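Drandier Open Storage Bin, Large, Gray

Trivilix Supply
Workroom and Storage Equipment
Item 162

The Drandier is a large rectangular bin with an open top, intended for shared workrooms, stock rooms and sorting areas where small articles of different kinds are kept together. It measures 90 cm in length, 58 cm in width and 38 cm in depth. Contents can be viewed and reached without removing a lid.

The bin is suitable for mixed loads. Bottles, small packaged goods and loose items may be placed directly on the floor of the bin. Dividers are sold separately under the Rankin name and are recommended for fragile articles.

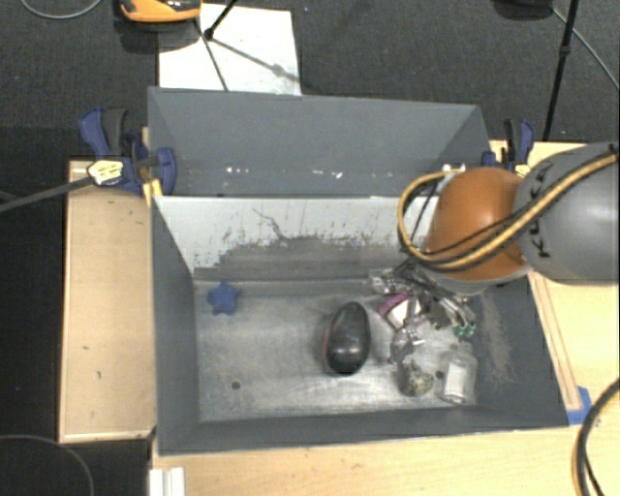

Drandier bin in use with mixed small items, including a clear bottle and a blue star-shaped piece. Surface wear is visible on the pale inner wall and the floor.

Scuffs and scratches on the inner surfaces are considered normal wear and are not covered by the warranty. Wipe with a damp cloth and mild soap. Do not use steel wool or scouring powder. Empty the bin before moving it.

Units are shipped assembled from our Kirnberg warehouse. Orders of more than one bin are delivered on a pallet, and the customer is responsible for unloading. Returns must be approved in writing before shipment.

Prices on this page are valid through Dec 31, 2020.

Sales inquiries: Fiona Jardine
Spare parts and returns: Mariama Issahaku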